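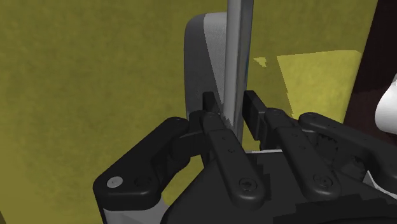 Flotstead Pay Notes: read me first

Version 2 of a small dataset on holiday pay, overtime and shift premiums, put together by İlker Duman and Erdal Değirmenci. Please read the whole page before you quote a figure from it. Version 1 was quoted a good deal by people who plainly hadn't.

What is in it

There are 964 rows in one CSV file. Each row is one job advert or one staff handbook entry that says something about how extra hours are paid. The employers are mostly small: warehouses, care homes, bakeries, two bus firms. None has more than 300 staff, because we dropped the larger ones after version 1. They publish so many near-identical adverts that they swamped everyone else.

The columns

row_id: a plain number. Gaps are deleted duplicates.
source: advert or handbook.
sector: our own label, and open to argument. A bakery with a delivery round went under food.
base_rate: hourly, in pounds. Blank if the text said "competitive", a word we have decided means nothing.
overtime_rule: free text, copied as written.
overtime_multiple: our reading of the rule as a number. Treat with care.
rolled_up: yes, no or unclear, for whether holiday pay is folded into the hourly rate.
checked_by: ID or ED.

How the rows were gathered

Adverts came through Trelis, a job board, between September and December. Handbooks were sent in by people who worked at the firms. Employers who put their overtime terms in an advert are probably the ones with terms worth showing off, so the average multiple in this file is likely to be kinder than the one most workers get. We have no way to correct for that and we don't trust anyone who says they have. 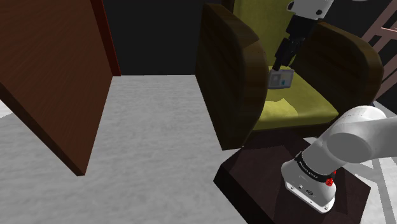 What we would not use it for

Setting a pay offer. Sönmez, a payroll consultancy, put our version 1 median in a slide as "the market rate". It was the median of whatever we had found, and that is all the new one is.

Comparing years. The two versions were collected differently and the sector labels changed in between.

Proving that a particular employer pays badly. An advert is a promise made by whoever typed it. We have not seen a single payslip.

Known problems

The overtime_multiple column is the weakest part. "Time and a half after contracted hours" is easy enough. "Enhanced rates may apply" is not, and in version 1 Erdal read it as 1.25 while İlker left it blank. It is now blank everywhere. If a number looks too tidy, read overtime_rule beside it.

The rolled_up column is unclear far more often than we would like. Many adverts give one rate "including holiday" in the heading and a different one further down.

In 5 rows the base rate is below the legal minimum for an adult. We left them in. They may be typing errors, apprentice rates or exactly what they look like.

The Brolasum file

An older spreadsheet called Brolasum still goes round with our names on it. It was a rough draft, the sectors are wrong, and it should be thrown away.

Use and corrections

Free to copy and change if you say where it came from and which version you used. Send corrections with the row_id and the wording you are disputing — "this seems low" is not a correction. Changes are listed in changes.txt, newest at the top.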